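How to Hang Things on the Office Coat Rack So They Stay There

Most shared offices own a coat rack. Few of them use it. In ours, people will walk straight past a perfectly good set of hooks in order to drape a jacket over the back of a chair, where the sleeves can be run over by the casters. I have lost two cuffs this way and learned very little from the first one.

What follows is the method we settled on in February, when the coats were thick and patience was thin. It takes no tools.

Before you start

Look at the base. A rack with a round base is only as steady as the floor under it, and ours is bare concrete, which was poured by someone with a relaxed view of level. Give the pole a gentle push at shoulder height. If it rocks, turn the base a little and push again. You will usually find one position where it behaves. Mark that spot with a bit of tape, or you'll be doing this again after the next sweep.

Then clear a space to walk all the way around it. Coats go on from whichever side their owner comes in, and if that side is always the same one, the rack will eventually bow to that person like a butler.

Step 1: Start with the caps

Caps are the easiest thing to hang and the first to go missing. Look at the back. If there's a strap, that's your hanger. Close it so it makes a loop, pinch the cap by the crown, and let the strap stand up by itself.

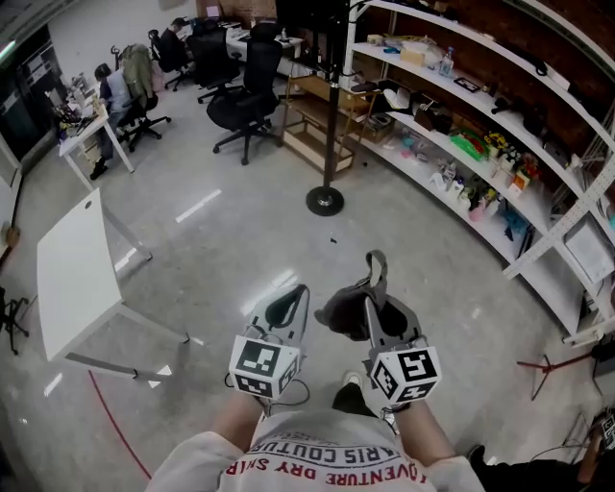 Gray cap, strap up, ready for a hook.

Put the loop over the hook and let go slowly. Do not jam the whole cap down over the tip of the hook. It will hold beautifully and leave a bump in the crown that makes the wearer look as if he's hiding an egg. Florin Husar wore one like that for most of a winter, and we all let him.

If the strap is the stretchy kind, or there's no opening at the back, hang the cap by the sweatband instead, with the bill pointing at the floor.

Step 2: Soft things go low

Scarves, thin cloths and anything else without a collar belong on the lower hooks. Fold the item in half the long way, then lay the fold over the hook so that both sides hang to the same length. An uneven scarf creeps. You can't see it creeping, but by 4 p.m. it will be on the floor with a shoe print on it.

Check that the ends clear the base by a hand's width. If they don't, fold once more.

Step 3: Heavy coats, opposite each other

Use the loop inside the collar. If the loop has torn (it has torn), button the top button and hang the coat by the collar seam, never by the hood. Yi-chun Lau sews replacement loops from old shoelace, 55 millimeters long before stitching, and claims to have never had one fail.

One heavy coat needs another across from it. When the first person arrives with a parka and there's no second parka, hang it on a lower hook until company shows up. The upper hooks are for light jackets, and for tall people with light jackets in particular.

Bags stay off the rack altogether. Issa Hourani's laptop bag brought ours down at 8:33 one morning, and it took a mug with it.

Step 4: Do the evening round

Whoever leaves last walks once around the rack. Anything that has been there longer than a week goes on the open shelf, folded. Anything there longer than a month becomes a topic.

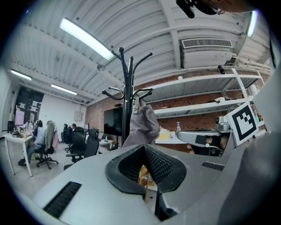
The rack, February

Our rack stands out in the room by the brick wall, in front of the big screen, where anyone on a video call can judge it. This has done more for the standard of folding than my instructions have. If you can choose the spot, choose one that people have to look at.

A few things that come up

The hooks are full by nine. Take off whatever belongs to people who aren't in. Ask Ngaio Cosgrove first, as she is usually in and just quiet.

The cap keeps sliding off. The loop is too big. Tighten the strap by two notches.

Someone's coat is damp. Give it an outside hook with empty hooks on both sides, and put a newspaper underneath. Change the newspaper at lunch.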